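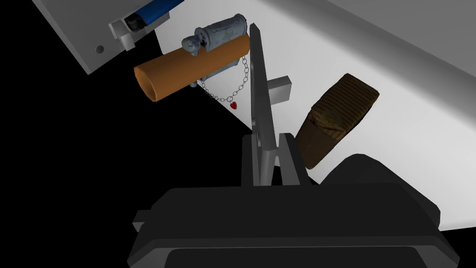

Can a machine clear a messy bench yet? I've been going back and forth on this since October, when I started building bench-tidying jobs in a simulator on my evening hours, and I'm more excited than I've been about anything in years. Folding towels gets all the attention, but give me the junk that piles up next to a vise. My favorite job so far has a padlock with a thin chain hanging off it and a tiny red heart charm at the bottom of the chain, right up against an orange cylinder, with a grooved wood block over on the other side of the fingers. A kid could sort that lot in no time. For a two-finger gripper it's a proper puzzle, and I love it! Do you go for the lock body? The chain? Move the cylinder first? I've run 600 tries on the padlock alone and I'm nowhere near bored.

So, where does everyone think we are? Shop chores, house chores, whatever you've got.

– benchrat_stoler

gluepot50

Fun project, but I'm going to be the grump. Simulated chain is not chain. Real chain snags on everything and then drags half the bench with it. We had a sorting arm at the Skidasthorpe shop for 2 months and it did fine with blocks and dowels. Anything that dangled, it lost. I'd put real bench clearing a long way off.

benchrat_stoler

Fair, and I'm not claiming the chain behaves like the one on my bike lock. But the choices are the same ones, aren't they? Which thing to grab, from which side, what's in the way. I can get those wrong 600 times in an evening or two and not break a single thing.

marrow_and_peas

House person here. I would pay good money for something that picks up the floor before I vacuum. Doesn't have to be fast. It can take all night while I'm asleep, I do not care. What I need is for it to know a charm off a bracelet from a bit of trash, and I'm not sure I'd trust one with that yet.

gluepot50

See, that's my point. Picking up is half of it. Then it has to know where the thing goes. My own family can't do that part.

torque_nomad

Disagree with gluepot on the timeline. We've got a Werkus cell at work that loads blanks, and when I started, it needed every part lying the same way up. Now it takes them tilted, on their sides, leaning on each other. It still fumbles around 30 a shift and somebody walks over and fixes them. That's chores as far as I'm concerned – dull ones, done mostly right, with a person nearby.

benchrat, what are you using for grasp picking? And is the wood block any trouble? I'd have guessed the ridges would throw off the contact.

benchrat_stoler

The planner is the one from the Nomura course notes, with my own scoring bolted on (badly). The block is easy as long as the fingers come in square to it. Come in crooked and it spins away. The cylinder rolls, which is a whole other evening! My best padlock run so far was 50 tries with 30 good lifts, and I whooped loud enough to wake the dog.

gluepot50

30 out of 50 means it drops my padlock behind the bench 20 times.

benchrat_stoler

In the simulator nothing has a behind-the-bench, you just hit reset. But yes, okay, point taken.

marrow_and_peas

I'd still take 30 out of 50 socks.

torque_nomad

Try scoring the lock body higher and treating the chain as something to stay clear of on the way in. We did that with parts that had a tail of wire on them and it helped a lot. Post the numbers if you run it.

benchrat_stoler

Oh, that's a good one. Setting it up tonight – I'll put the results in this thread.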